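Wedding flowers — how far ahead can buttonholes and table jars be done?

Posted in: Weddings and Parties > Flowers > DIY

fernandfrost

Hi all, hoping someone here has done this. My sister's wedding is in March, garden ceremony at Bramthorpe at 4 pm, and I said I'd do the flowers before I really thought about it. She's booked a florist for her own bouquet and that's it. So I've got the buttonholes, two bridesmaid posies and the jars for the tables. 70 guests.

Colours are cream and rust, bit of eucalyptus. Ordering from Estside wholesale as they'll sell to the public if you ring first. Thinking spray roses, lisianthus, dahlias if they're any good that week. The men are in dark checks and tweedy things, no suits, so the buttonholes can't be too dainty.

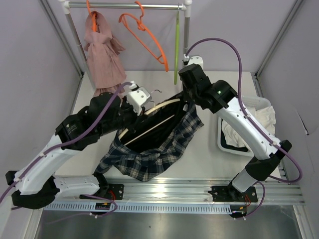
How early can I wire and tape the buttonholes without them going limp by the ceremony?

The evening before is fine for spray roses and lisianthus if they've had a proper long drink first, then into a lidded container in the fridge on damp paper towel. Dahlias I'd leave out of buttonholes altogether.

That was the reply I got from a friend's mum, who did weddings years ago, but she's never worked in March heat and our fridge is tiny. Also what about the jars? And do I need flower food or is that a con. Sorry for the essay. Any help greatly appreciated!!

mulchmonday

Did my cousin's last autumn, similar size. Your friend's mum is right. Some things I'd add —

Pick up from the wholesaler 2 days before. Not the day before, roses come in tight as anything and need time to open. Recut every stem on an angle, strip anything that'd sit under the water, clean buckets. Clean as in bleach and rinse. Then leave them alone somewhere dark and cool overnight. Laundry floor did me.

Jars — do them the afternoon before. Fill a third of the way with water, top up once they're on the tables. Don't drive with full jars, learned that one on the Perico Road roundabout. Milk crates with towels stuffed between.

Flower food isn't a con but for one day out of water changes you won't notice much. Use it in the buckets if they give you the sachets free.

Fridge: no fruit in there. Apples especialy. They give off a gas and the petals drop. If yours is tiny then an esky with ice bricks under a folded towel works, just don't let flowers touch the ice.

Posies can be made the night before and stood in a glass of water, tape above the waterline. Ribbon goes on in the morning or it gets soggy and marks the dresses.

For buttonholes on heavier cloth use two pins, from behind the lapel, crossed. One pin and it spins upside down by the speeches. If there's no lapel, like just a shirt, go for the magnets. Pin through shirt cotton droops forward and looks sad in every photo. 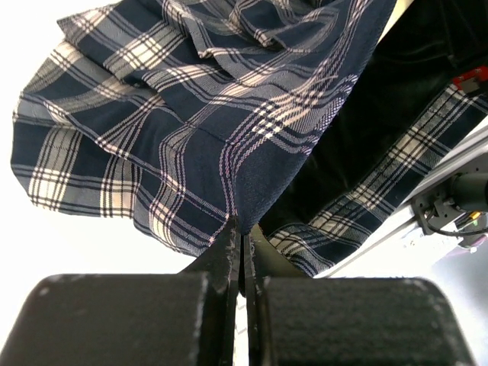

What I'd order for your numbers

Going off mine, so adjust:

Spray roses — 4 bunches. Every stem has several heads so they go further than you think
Lisianthus — 4 bunches, more if they're skinny
Eucalyptus — 2 big bunches, will be heaps
Dahlias — only what you see and like on the day, jars only
Floral tape, green, two rolls. Wire, thin. Pearl pins

Make spare buttonholes. Someone's uncle always turns up wanting one, and one always gets sat on.

pegsandpetals

just get them from the supermarket?? we did and it was fine. cost us $42 all up for the tables. buckets of carnations, chopped short, jam jars. carnations last forever and they come in that rusty colour now

also berisha sell silk ones if you're really stuck

fernandfrost

Thank you both, so helpful. mulchmonday I hadn't thought of magnets at all, half of them will be in shirts so ordering those tonight. Is there a size I should get or are they all the same?

And I'm not totaly against carnations tbh, might mix some in with the roses and cut back on the lisianthus. Will have to run it past my sister first.

mulchmonday

The flat bar ones with the sticky back. Not the little round ones, they slide. Stick the bar to the taped stem before you add the last leaf so the leaf covers it. Not for anyone with a pacemaker though — check with the grandads and give them a pin.

Carnations are good! Get the spray ones for buttonholes, the big heads are too heavy.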